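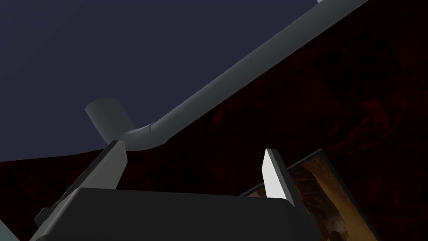 Vue de simulation prise depuis la pince d'un bras robotisé, les deux doigts écartés sous un conduit gris coudé.

La programmation par démonstration (également apprentissage par démonstration ou, dans un sens plus restreint, apprentissage par imitation) désigne l'ensemble des méthodes par lesquelles un opérateur humain montre à un robot la tâche à accomplir, au lieu d'en écrire explicitement les instructions. La démonstration peut être donnée à la main, en déplaçant directement le bras, ou à distance, au moyen d'un dispositif de commande. Elle peut porter sur un robot physique ou sur son modèle simulé.

Terminologie

L'usage francophone n'est pas entièrement fixé. Le terme « programmation par démonstration » domine dans les textes issus de la robotique industrielle, tandis que les travaux d'apprentissage automatique emploient plus volontiers « apprentissage par imitation ». On appelle démonstrateur la personne qui exécute la tâche, trajectoire la suite ordonnée des états et des commandes enregistrés, et politique la fonction qui associe une commande à chaque observation.

Enseignement kinesthésique

Dans l'enseignement kinesthésique, le démonstrateur saisit le bras et le conduit le long du mouvement voulu. Les moteurs compensent le poids de la structure, ce qui suppose des articulations réversibles ou des capteurs d'effort. Les positions articulaires sont relevées à intervalles réguliers, puis lissées avant d'être rejouées.

La méthode demande peu de formation. Elle se prête mal, en revanche, aux robots à deux bras ou aux mains comportant de nombreux doigts, dont une seule personne ne peut guider simultanément toutes les articulations. La présence du démonstrateur dans le champ des caméras constitue une autre difficulté lorsque les images doivent servir à l'apprentissage.

Téléopération

La téléopération sépare le démonstrateur du robot. Les dispositifs les plus répandus sont la manette, la souris à six degrés de liberté, le contrôleur de réalité virtuelle et le bras maître, réplique à échelle réduite ou identique du bras commandé. Ce dernier transmet ses angles articulaires au bras suiveur et peut, dans certaines versions, restituer à l'opérateur une partie des efforts de contact.

L'opérateur observe l'espace de travail directement ou par écran. Une caméra fixée près du poignet fournit une vue rapprochée des doigts de la pince et des objets à saisir — vue utile au moment de l'approche, mais dépourvue de repères d'ensemble. Elle est généralement complétée par une ou plusieurs caméras fixes.

Démonstration en simulation

Les mêmes dispositifs permettent de commander un robot simulé. Les environnements employés reproduisent souvent des éléments domestiques, tels que des meubles ou des robinets, avec un rendu plus ou moins simplifié des matières et de la lumière. La scène peut être réinitialisée à l'identique et les positions exactes des objets sont connues à chaque instant.

Le corpus Melotia, constitué à l'institut Brivside sous la direction de Shiuli Hettiarachchi, relève de cette approche. Sa première version, publiée en avril, réunit 1433 trajectoires téléopérées réparties sur 80 tâches de manipulation. Une révision datée du mercredi 2 octobre 2024 a retiré 314 trajectoires dont l'horodatage présentait des lacunes. Les données sont enregistrées au format Haseck, qui conserve séparément les images, les commandes et l'état de la pince.

Exploitation des données

La forme la plus simple d'exploitation est la reproduction directe de la trajectoire, suffisante lorsque les objets occupent toujours la même place. Le clonage comportemental consiste à entraîner une politique par apprentissage supervisé, les observations servant d'entrées et les commandes du démonstrateur de sorties. D'autres méthodes cherchent à déduire des démonstrations un critère de réussite, que le robot optimise ensuite par ses propres essais.

Limites

Une politique clonée s'écarte progressivement des situations rencontrées lors des démonstrations, chaque erreur modifiant les observations suivantes. Des interventions correctives de l'opérateur, enregistrées puis ajoutées au corpus, atténuent cet effet. La procédure Kanagaratnam en est une variante : l'opérateur reprend la commande à tout moment et la restitue par une simple pression sur la manette.

Les hésitations et les différences de style entre démonstrateurs affectent également la qualité des données. Enfin, le passage de la simulation au robot physique reste délicat pour les tâches comportant des contacts prolongés, dont le frottement et la déformation sont imparfaitement modélisés.

Voir aussi

Apprentissage par renforcement
Interface haptique
Robot collaboratif
Téléopération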